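Dropped Tube Fault: Your Questions

What happened on Friday?
The left hand on the Wiriya rig let go halfway through a two-handed pass, and the clear tube went straight down onto the cloth. No one was hurt and nothing cracked. We learned so much from it!

Did the gripper break?
No! Berenice Bautista went through the logs and found that the thumb sensor had frozen for 300 milliseconds. The controller read that as "nothing here" and opened the fingers.

Why didn't it stop itself?
Great question, and my favorite part of the whole hunt. The stop only kicked in after 510 milliseconds of silence, so a short freeze slid right under it. It's now set well below 300.

Can I run the tube task again?
Yes, please do! Load the new settings first and keep both arms at slow speed. 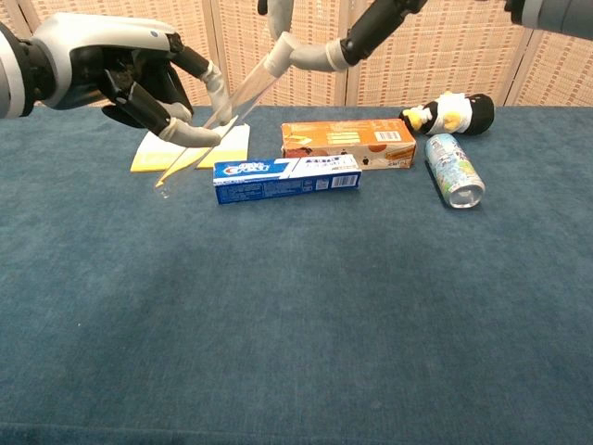
Boonsong Kongkaew ran 600 passes on the new settings without a drop, and we're thrilled (he's a bit tired of tubes).

What if it drops something again?
Hit the stop button before you reach in, even if the arms look still. Then save the log and send it to Sandra Hartley.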